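Upholstery Stain Log - README

Records of fabric cleaning trials on dining chairs and sofas. 196 rows, one per stain, in stains.csv. Columns: fabric, stain, cleaner, dwell_min, result. Blank result means not graded. 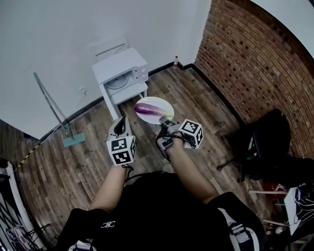 Clestthorpe, January

Grades run from 0 to 9. Velvet is thin - only 2 rows. Contact: Marama Gilchrist.

We use cookies to remember your settings. OK

Comments

S. Onuoha: Is dwell_min before or after blotting?

M. Gilchrist: Before.

Back to top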